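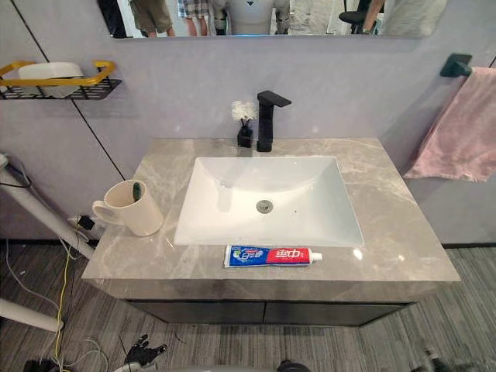 Chapter 5
Indoor Surfaces and Finishes

A finish is the outermost layer of a floor, wall, counter or fabric. It takes the wear, and it decides how a room must be cleaned. This chapter covers stone, carpet and textiles, the three groups that cause most of the questions in building care.

Marble is mostly calcite, a mineral that reacts with acid. Lemon juice or vinegar left on a polished top will dull it – the mark is called an etch, and wiping does not remove it. 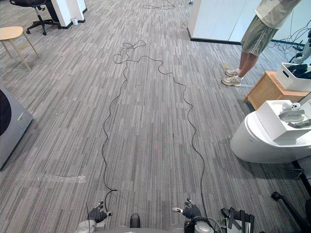
Carpet tile behaves differently. Dirt settles at the base of the pile, and most of it is dry grit that a vacuum can lift. In the Hanby office survey, used again in Section 2, nearly 61 percent of worn tiles lay within two yards of a door.

Looped fabrics such as terry hold water between the loops as well as in the yarn. They dry slowly when folded over on themselves.
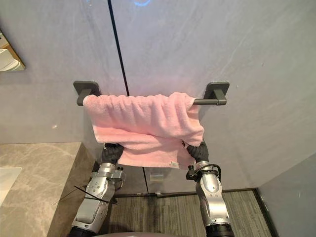

Fabric softener coats the yarn and reduces how much water it takes up. The Nyitrai drip test, described at the end of the chapter, measures this loss.

Before You Read
List the finishes in one room you use every day. Note how each is cleaned and how often.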